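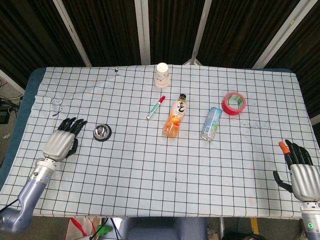
Leidy Valderrama asked me after the last session why we bother with five-fingered hands at all, when the two-jaw gripper in the other room picks up nearly everything we give it and costs a fraction as much. Fair question! I gave her a mumbly answer at the time, so these notes are my second try.

Unit 6: Comparing hands and grippers

Start with the objects. Paper cups, a bottle on its side, a slim can, a marker, a roll of tape, a shiny little metal dish. I like this mix because each one bothers a different part of the system. The cups squash if you close too hard. The bottle and can want to roll, and the dish reflects light straight back at the depth camera (Tusero's driver hates that, more on it next unit). Tape is my favorite, because you get to choose: pinch the ring, or put a finger through the hole and lift. A two-jaw gripper can do either one too, by the way, so don't write in your report that only a hand can.

Where the hand earns its keep, I think, is the marker. Picking it up is easy for anybody. Picking it up and then turning it in the grip so you could write with it is a whole other job, and with two jaws you usually end up putting it down and grabbing it again.

What I want from you:

Work in pairs. Run the same pick with the hand and with the jaws, same start pose, same speed setting. Log every try, including the ugly ones. If the controller faults, write the fault code down before you clear it, please, I had 2 logbooks last October with nothing but "it stopped" in them.

Keep the grip force limit where I set it. Arnaldo Barreto has the Usuga spreadsheet with a tab for each gripper, and a full run comes to roughly 300 rows, so leave time for typing.

Reading: the Wundby chapter on contact, first half only. Skip the proofs unless you enjoy them.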